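Statenham Open Afternoon

Last edited in July by Darren Yeoman

Search this site Go Advanced

The Statenham Open Afternoon is a yearly public demonstration held at the Clarnari robotics workshop in Statenham. It shows how people use hand-held grippers to record simple household tasks, and how those recordings are later used to train robot arms. The event is free, runs from 1 p.m. to 5 p.m. in July, and is best known for its cup-and-basket demonstration.

Background

Clarnari moved to Statenham after outgrowing a shared office in Kinoshita. The workshop takes up the ground floor of a former printing works. The first open afternoon was arranged by Masanobu Okabe, then the head of the recording group, and was meant for the families of staff. It drew 46 people. The following year it was opened to the public, and attendance rose to 119. The most recent event had 151 visitors, the highest number so far.

Sinoveo, a maker of cable and connector parts with offices in the same building, has paid for the printed guides since the second year. It does not take part in the demonstrations.

Cup-and-basket demonstration

The main demonstration takes place in a darkened room with a carpeted floor. One operator stands at a light wooden table with a gripper in each hand. The task uses a white cup and a black wire mesh basket. The operator moves the cup into or out of the basket, resets the table and begins again. Each attempt is called a take. 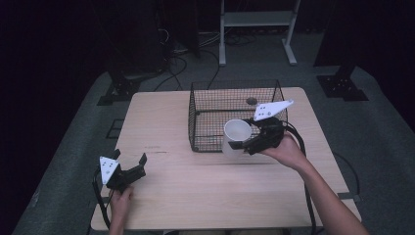 The right gripper at the cup, with the left gripper held open.

Each gripper has a pair of black fingers that the operator opens and closes by hand. A white triangular plate is fixed on top and carries small round markers. The markers are used to work out where the gripper is and which way it is turned. Operators are asked to keep the plates uncovered and to avoid crossing their arms, although a short loss of tracking does not always spoil a take.

Black cables run from the grippers. At the second open afternoon, visitors who wished to try the task had to step over them, and the standing area was later moved back. A strip of tape on the carpet now shows where the line begins.

Camera views

Takes are also recorded by cameras on the grippers themselves. During the demonstration, a screen in the hallway plays back views from these cameras, so that people waiting can follow the work. The hallway screen was added after complaints that only the front row could see the table.
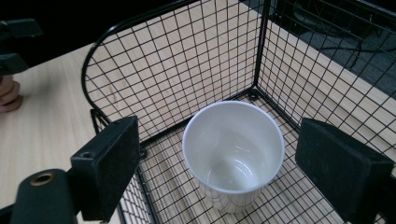
Gripper camera view of the cup standing in the basket, between the open pads.

Okabe's printed guide gives most of a page to the basket. Thin wires are hard for some vision systems to deal with, it says, as the table can be seen through them and the grid changes shape with the angle of view. A solid box was used at the first open afternoon and replaced by the next year. The guide also notes that a plain white cup gives a vision system little surface detail to follow, and that its rim is often the most useful part.

Two-handed work

Both grippers are recorded during a take, including when only one has something to do. The idle gripper is kept near the table and is not put down between steps. According to the guide, this lets the group study how people place the free hand while the other is busy. It also means that one gripper's camera may pick up the other gripper and the operator's hand.
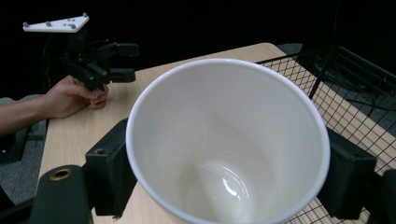 The cup between the gripper fingers. The second gripper and its marker plate are at left.

Visitors may try the task after the staff demonstration. Each person is given three takes and a short introduction. Children must be tall enough to reach the middle of the table from a standing position. Visitor takes are shown on the hallway screen but are deleted at the end of the day, and they do not enter the training set.

The most common fault among first-time operators is closing the fingers too early, which pushes the cup away. The second is lifting the cup too low to clear the wall of the basket. Staff advise pausing above the cup before closing.

Robot arm session

The last hour is given to a robot arm session in the adjoining room. The arms run a program trained on staff takes, 700 of them at the most recent event. The session is not rehearsed, and failed attempts are left in. Yeoman, who has presented it since the third year, stops the arms between attempts to take questions. At the most recent event, the session began late after a network fault and was cut to 40 minutes.

Access

The entrance is on the yard side of the building. There is no parking in the yard during the event. The demonstration room is kept dark throughout, and visitors with poor sight can ask for a seat at the front.

See also

Clarnari
Hand-held gripper
Motion capture

12 shares 3 comments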